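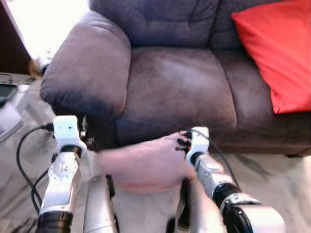

Flashlight and Weather Apps Were Sending Text Messages Without Permission

17 May 2018

Researchers at the security company Sodirby have found nine Android apps that secretly signed up their users for paid text message services. The apps were offered in several smaller app stores, where they were presented as flashlights, weather forecasts and a battery saver.

All nine apps come from the same developer account, which uses the name Flirurley. According to Sodirby, the account was opened in September of last year, and the first versions of the apps were clean. The harmful part arrived later with an update, and for this reason many users did not suspect anything.

“People had the flashlight on their phone for months and it worked as a flashlight,” said Orhun Avcı, who led the research. “Then one day it asked for permission to read messages. Most people pressed yes, as they always do.”

How the apps work

After the update, the app waits three days before it does anything. When this time has passed, it contacts a server and receives a list of phone numbers. The list depends on the country of the SIM card. The app then sends a message to one of the numbers and reads the confirmation code that comes back. It enters the code by itself and deletes both messages, so the owner of the phone sees nothing in the inbox.

The cost appears only on the monthly bill, usually under a general name such as “content services.” Sodirby saw 62 different paid numbers on the server during its research. Some of them were changed every few days — probably to avoid being blocked by the phone companies.

The weather app, which is called Güneş Weather, has one more function. It copies the contact list and sends it to the same server. The researchers do not know yet what the contacts were used for.

“We did not see that the contacts received spam, but we cannot say it will not happen,” said Hsiu-ying Lo, a malware analyst in the same team. She added that the contact lists were sent without encryption, so other people on the same Wi-Fi network could also read them.

Complaints started with phone bills

The case became known after customers of the mobile operator Viladach complained about charges they did not recognize. The operator received 311 such complaints before it asked Sodirby for help. At first the support team thought that the customers had clicked on an advertisement by mistake.

Sibel Altıntaş, who works in customer protection at Viladach, said the company has now blocked all the numbers on the list and will return the money to the customers who complained. Other customers who find a strange charge on their bill should call the support line. They do not need to prove that they had one of the apps.

Two of the stores removed the apps on the same day they were informed. A third store did not answer the researchers, and the apps can still be downloaded there. Flirurley also did not reply to the questions sent to the address on its developer page.

What users should do

Removing the app from the home screen is not enough. In most cases the app has to be uninstalled in the phone settings, under the list of all applications. If the uninstall button is gray, the app has received administrator rights, and these must be taken away first in the security menu.

Uninstalling the app does not cancel the paid service. The subscription is connected to the phone number and continues until the operator stops it — also when the user buys a new phone and keeps the old SIM card.

Sodirby also recommends asking the operator to block all premium messages. This is free of charge at Viladach and takes effect within a few hours.

The full list of the app names and the server addresses is published in the company's technical report. Avcı said his team is now looking at a second developer account which uses very similar code.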